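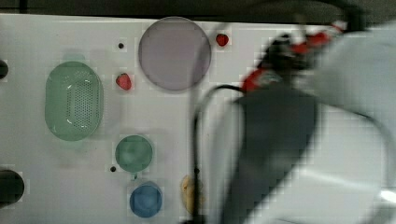

Re-scoring tabletop rollouts with the Claven method

Lenni Kemppainen, 29 December 2024

Quick version, the long one is in the Erna repo under docs. Assumes you've got a trained policy and a folder of rollouts from the overhead camera. No folder, go and do the Lastow page first.

What it does: drops the blurred frames before the grasp classifier sees them, then scores what's left. Our old scorer (Wojcik) read every frame and kept calling arm smear a dropped object. On our set of 364 rollouts it disagreed with the hand labels on 70. Same rollouts with blur gating, 39. Not magic but good enough to stop labelling everything by hand.

Before you start

Lock the exposure. Auto exposure shifts when the white arm swings in over a white table and the blur score goes all over the place. Same lens hight for the whole set.

Steps

1. Pull the frames at full rate. Don't subsample yet.

2. Mask the arm using joint states, not colour. Colour masks eat the tabletop.

3. Blur score inside the mask only. Variance of Laplacian is fine. Anything under the threshold gets tagged "moving" and skipped.

4. Set the threshold by eye. Sort by score and look at the ones near the cut. You want to keep frames with a bit of softness on the held object, like the red pepper over the toaster oven. Shape still reads, gripper's clearly closed on it. Keep those.
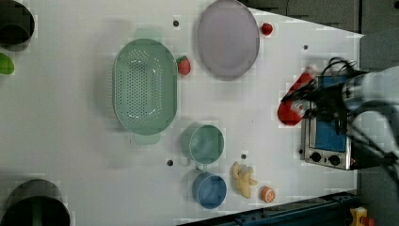

5. Run the classifier on the kept frames. Batch of 2,000 if your card can take it, otherwise halve it.

6. Majority vote over each window between gripper commands. Ties go to "unsure", look at them yourself.

7. Write out the csv and diff against hand labels. If you haven't any, label a handful first. Really.

Things that went wrong for us

Cables. The black ones hang outside the joint mask and can cross small objects. Pad the mask on the wrist side.

Stale calibration. Ours was from March, mask was off by a thumb's width, whole run wasted. Recalibrate befor each set.

Threshold doesn't carry over to a different camera. Do step 4 again.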